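Home Forums Buying & Selling Search Log in

Keep the retail box or toss it?

mamach_22
Selling my old phone. Do buyers pay more if you still have the box? My closet is full of them and I want the shelf back.

Amancay Zapata
I keep mine. Sold one in December with the box and got 16 dollars over what the same phone went for without it.

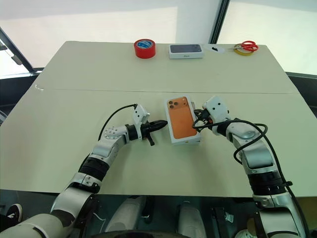

Shipping ate part of that, so figure it into your price. I used a padded mailer and regretted it — one corner got crushed and the buyer complained.

daltell
Disagree. I've sold 12 phones and never got a cent extra. Buyers care about battery health and scratches. Boxes go in the recycling the day I get home.

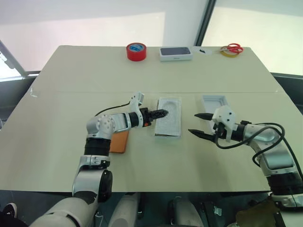 2 min read

urnance
Depends on the price. Under 200 dollars, skip it. Over that, a box with a matching serial number makes people less nervous about stolen goods.

daltell
A receipt does the same job and fits in a drawer.

Amancay Zapata
Receipts fade. I've had two go blank on me.

daltell
So scan them.

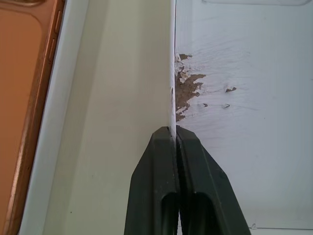
mamach_22
Should I tape the box shut before mailing it?

urnance
Put it inside a plain shipping carton and tape only the carton. Tape pulls the print off the retail box.

mamach_22
OK, keeping the two newest and recycling the rest. Listing goes up tonight.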